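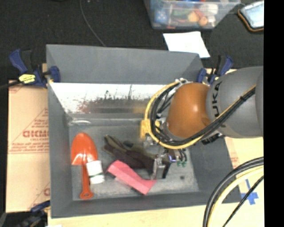

The glove, the shovel and the arm, bin one.

"Again!" said Zlata, and Bohdana started the run again.

It was four in the afternoon in March, the heat in the Putell building had quit at lunch, and Zlata Yatsenko was having the best day of her working life. The arm had a fault. A real one, a beauty, and she had been hunting it for 16 days!

Down went the gripper to the glove. It closed, the arm rose, the glove came up swinging by its thumb, and the screen said EMPTY.

"It's holding it," said Bohdana Sydorenko. "I can see it holding it."

"I know! Isn't that wonderful?"

Bohdana, who had driven over from Ancombe to sign the thing off and wanted her supper, didn't think so. Because the arm believed its fingers were empty, it did what it had been taught to do with empty fingers. It opened them, at full height, and swung back over the bin for another try. The glove flopped down on the red shovel. With a glove that was funny. Two weeks earlier it had been a steel coupling, and it had come down 3 inches from Lev Sirko's hand.

Lev was fine. He told the story at every break, and the coupling got heavier each time. But he had stopped leaning over the bin, and Zlata had noticed that he now walked the long way to the coffee.

She pulled up the log. There had been 1,165 picks since the new fingers went on, and the false empties were scattered all through it like raisins. She had blamed the glove, then the light, then (for one bad evening) herself.

"Run it slow," she said. "And stay behind the tape."

The arm crept down. The wrist turned, the cables turned with it, and up by the fittings the bundle pulled snug. On the screen the grip signal blinked out. The wrist turned back and there it was again, green as a pea.

"Oh!" said Zlata. "Oh, you sneaky little wire!"

She hit the stop, hung her lock on the switch, and made Bohdana hang one too. Then she climbed up with a flashlight in her teeth. Under the sleeve the wire had cracked clean through, and the two ends met or parted depending on which way the wrist was facing.

"So we tape it and I sign," said Bohdana.

"No! We replace it, and then we change what it does when it isn't sure. It shouldn't let go just because it can't feel anything. It should stop and ask."

Bohdana looked at the form, which had 5 boxes, none of them for that. She looked over at Lev, taking the long way with two cups.

"How long?" she said.

"Tonight, if you hold the light."

Bohdana put the form back in her bag and held out her hand for the flashlight.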